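How to Run a Robot Arm Demonstration at Your Open Day

Posted by Dulce Carrillo, 2023-04-22

If you've been asked to show a robot arm to the public and you have never done it before, welcome, and please don't panic! I have been running the manipulation table at the Keltitz open day long enough to have made most of the mistakes myself, and what follows is the way we do it now. It's written for a small arm on a table doing household sorts of jobs, and most of it carries over to bigger setups too. 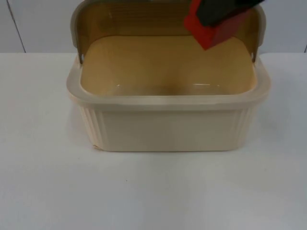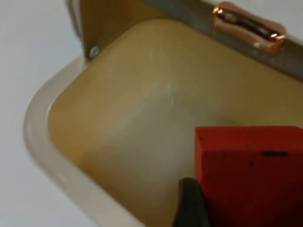 The tabletop station: first the open bread box with the gripper above it, then a view from close in.

What you will need

One arm with a gripper, already mounted and tested
A plain table with as little on it as you can stand
One or two household objects that people know from their own kitchens
A second screen facing the visitors, if your arm has a camera at the wrist
Tape for the floor
Two people at the very least, one to drive and one to talk

Step 1. Choose a job that people understand in a second

Visitors walk up in the middle of things. They haven't read your poster and they aren't going to. A lid that opens and shuts is lovely for this, and so is anything that goes into a container and comes out again. My first year I had the arm sorting connector pins, which I found thrilling, and I watched family after family drift off to the soap bubble table next door. Lids, drawers, boxes, cups. Save the pins for your colleagues.

Step 2. Set up the night before

Put the object where you want it and mark its corners with small bits of tape on the underside or just behind it, so that you can put it back after a child has picked it up (they will, and you should let them, between runs, with the arm stopped). Run the whole job start to finish until you are thoroughly bored with it. Then run it again with the room lights the way they'll be during the day. Khoa Lục, who drives for us, also likes to save a copy of the working settings under a name that can't be mistaken for anything else, and I have been grateful for that more than once.

Step 3. Mark the standing line

Lay tape on the floor well outside the arm's full reach. Measure from the arm stretched all the way out, and add a good step. Small children go in front, grown-ups behind. We take groups of 11 at most, and I do hold to that number even when there's a line down the hall -- the back row can't see past it otherwise.

Keep the stop button in the driver's hand or right beside it for the whole demonstration. The driver doesn't answer questions while the arm is moving. That's the talker's job.

Step 4. Talk first, then move

Give them a minute of talk before anything happens. I like to ask somebody in the front row how they would open a lid with two fingers and no wrist, and let them try it in the air. You get a wonderful lot of waving, and then when the arm does it they are all on its side!

Then let it run, and be quiet. This is harder than it sounds. Let them hear the motors.

Step 5. Show them the wrist view

If you have that second screen, point to it now. The same job looks very strange from up close, and people enjoy working out which part of the object they're looking at. Ask them before you tell them. Older kids will often start asking how the robot knows where the edge is, and there you have your opening for whatever your group does for a living.

Step 6. Plan for the misses

It will miss. Tell the visitors so at the start, in a cheerful voice, and agree with your driver on what happens next: stop, back off, reset the object, go again. If it misses twice in a row, switch to questions while the driver sorts things out. Shabnam Mirani, who took over my afternoon shift, lets visitors guess what went wrong, and some of the guesses are quite good.

Step 7. Swap and rest

Trade places every half hour or so. Drink water. Write down the questions you couldn't answer, on paper, while you still remember them -- ours go straight into planning for the next open day, in November.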